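# Rorkura introduces revised handling glove for sorting, packing and display work

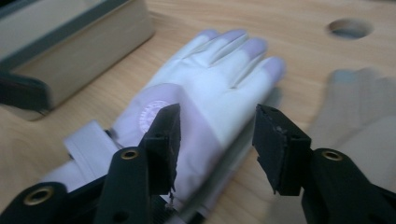

Rorkura has released the second version of its light handling glove, intended for people who sort, fold and pack finished goods that mark easily. The glove replaces the model sold since the company's first season and will be available from March through Kidholm, which distributes the full Rorkura range to shops and small workrooms. It is supplied in white, with a wide strap tab at the wrist and a round emblem printed on the back of the hand in a faint pinkish red. The fabric is smooth and has a slight sheen. Rorkura has kept the outer fabric of the earlier model and concentrated on the cut of the fingers, the wrist fastening and the way the gloves are packed.

## Changes to the pattern

The fingers have been recut so that the side seams sit further towards the back of the hand. On the earlier glove the seams met close to the fingertip, and users in framing and glassware shops reported that they could feel the seam when lifting a thin edge. The new pattern moves the join clear of the contact area. The thumb is cut as a separate piece and set at a wider angle.

The cuff is longer than before and closes with the strap, which can be fastened at any point along its width. The earlier glove had an elastic cuff in a fixed size. Rorkura found that the elastic lost tension before any other part of the glove wore out, and that most returned pairs had failed at the wrist.

## Trial results

The revised glove was tried over 20 working days at the Varkov packing room, where staff wrap lacquered trays, mirrors and polished cutlery for onward delivery. Varkov used 30 pairs of the new glove alongside 30 pairs of the old one. Gloves were washed at the end of each shift and returned to use the following morning.

At the end of the trial, 71 per cent of staff who had worn both versions said they preferred the new cuff. Opinion on the thumb was more divided. Staff with smaller hands found the wider angle left spare fabric at the base, and Rorkura has since shortened the thumb piece on the two smallest sizes. The gloves shipping in March include this change.

## Care and storage

The gloves should be washed at a low temperature with the strap closed, so that it does not catch on the fabric of other pairs. They should be dried flat, palm down, with the fingers laid straight. Tumble drying is not recommended. Bleach will dull the printed emblem and should be avoided.

Creases between the fingers do not affect use and normally drop out during wear. Loose threads should be trimmed with scissors – pulling them may open the seam.

The glove is not rated as protective equipment. It offers no resistance to cuts, heat or chemicals and should not be worn near moving machinery.

## Availability

The glove is sold in five sizes, in single pairs or in boxed sets for workrooms. Left and right gloves can also be ordered separately, which was not possible with the previous version. Scanlon will continue to supply replacement pairs of the old model to existing account holders until remaining stock is sold.

Trade customers may request a sizing sheet and one sample pair per site from Kidholm. Samples will be sent out from the last week of February.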